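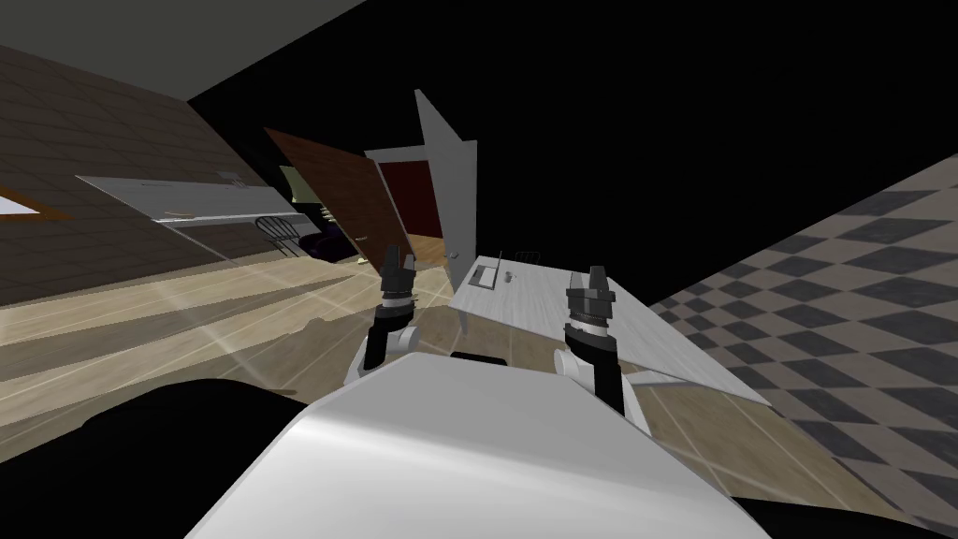
Item 2: both arms raised, head camera view, simulated flat.

Gripper comparison group – minutes of meeting held 21 February 2019

Present: Cristian Echeverri (chair), Maricica Crăciun (minutes), Nina project staff.

1. Minutes of the December meeting
Agreed without changes. The action on licence renewal is carried over.

2. Simulation runs
Cristian reported that the Jilley and Bevia grippers have each had 60 trials in the simulated flat, using the same two arms and the same controller. The Ramard gripper has had 40. The remaining Ramard trials will be run before any figures go into the report. Log files now stand at 3,628 and the shared drive needs clearing.

Maricica asked if the head camera should be kept level at the start of each trial. Cristian said the start pose is drawn at random and the tilt limits were set too wide. It was agreed to narrow them for new trials and leave the old ones in, marked as such.

3. Wrist camera
The group looked at views from behind the gripper with the jaws wide open. Both fingers can be seen along their full length, and the gap between them is clear.

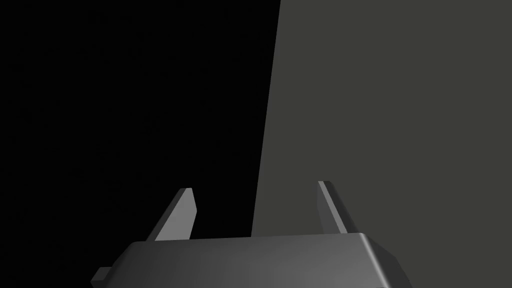
Maricica felt the dark background would make it hard to judge finger position automatically, more so on the side where grey sits against grey. Cristian would prefer to take finger position from the controller and use the wrist view only for checking. No decision – to be tried both ways on 7 trials and brought back.

4. Controller settings
Closing speed stays as it is for all three grippers. The force limit for Bevia was entered in the wrong units in the settings sheet. Maricica has corrected the sheet but the affected trials have not yet been picked out.

5. Actions
CE – finish Ramard trials; narrow camera tilt limits.
MC – list the Bevia trials run with the wrong force limit; clear old logs.
CE and MC – wrist camera test.

6. Any other business
None.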